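The bridge at Tumside was poured on a Wednesday, and by August it had a crack you could post a letter in. Rosalind Wojcik, who had signed for the cement, called it a hairline.

"Whose hair?" asked Miyuki Sasaki.

They sent for the core samples. Four came back, in a box meant for seven.

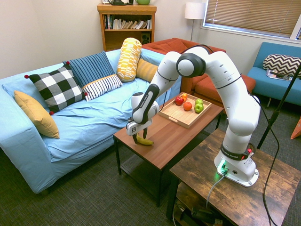
Banana, coffee table.

Rosalind held one up to the window and a corner of it fell in her tea. She drank around it. "It's curing," she said.

"It's been five months."

"Then it's curing slowly - very thorough." She wrote hairline on the form again, pressing harder, and outside a truck slowed down, thought it over, and took the long way to Modise.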